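**Cirkgate Small Business Office** · 10/8/23

1/ Applications are now open for the Cirkgate First Premises Grant. The grant helps owners who have been trading from home, from a market stall or from a shared kitchen to move into their first leased unit. Please read this thread before you begin the form.

2/ Each award is up to $2000. It may be spent on a deposit, signage, shelving, a card reader, or the first quarter of business insurance. It may not be spent on stock, vehicles or wages.

3/ To be eligible, a business must be registered in Cirkgate or Wanyama, have been trading for at least 9 months, and have no more than four people on the payroll, counting the owner. Sole proprietors are welcome to apply.

4/ Owners in Wanyama asked last year whether they needed a Cirkgate mailing address. They do not. A Wanyama registration is enough, and units in either town qualify.

5/ The form has six pages. Applicants should have the following at hand:
- business registration number
- the most recent tax return, or a bookkeeper's letter for businesses too new to have filed
- a quote or draft lease for the unit
- a one-page plan for the first year in the new premises

6/ On the one-page plan: one page is the limit. Reviewers stop reading at the bottom of the first page. Last year a number of good applications lost points when the sales estimate was on page two.

7/ The plan should state what the business sells, who buys it now, what the monthly rent will be and how the rent will be covered in a slow month. Plain figures are preferred. A professionally designed document earns no additional points.

8/ We received some 420 applications in the last round. Many were returned with missing papers, most often the lease quote. A text message from a landlord does not count as a quote. A signed letter or an emailed offer with the address and monthly amount does.

9/ Help with the form is free. Our advisers hold drop-in hours at the Dirkero Building, second floor, every weekday morning in October. No appointment is needed for a first visit. Return visits should be booked at the front desk.

10/ Advisers can review a draft, explain lease terms in everyday language and check a budget. They cannot write the application or contact a landlord on an owner's behalf.

11/ The Rement bookkeeping course remains open to all applicants, whether or not they receive an award. It runs for five evenings and covers invoices, sales tax, payroll basics and cash flow. Applicants who complete it before the review date may note this on page four of the form.

12/ Owners who received a First Premises Grant in an earlier round may not apply again for the same business. Owners who applied and were declined may apply again, and we encourage them to ask for their reviewer notes first.

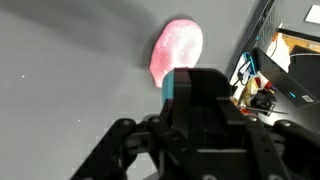 13/ Requests for reviewer notes should be sent by email with the earlier application number in the subject line. Notes are normally returned within five working days — please allow for this when planning a new application.

14/ Paper forms are available at the Dirkero Building and at the Wanyama library. Paper and online forms are scored in the same way. Completed paper forms go in the locked box beside the front desk, Room 1573, and a receipt will be issued on request.

15/ The round closes at 5 p.m. on the last working day of October. Forms received after that time will be held for the spring round unless the applicant asks for them to be withdrawn.

16/ Decisions will be sent by letter and email. Funds are paid once a signed lease has been received, so applicants should not commit to any purchase on the strength of an application alone.

17/ Questions may be posted as replies to this thread. Please do not post tax or bank details here — bring them to a drop-in session.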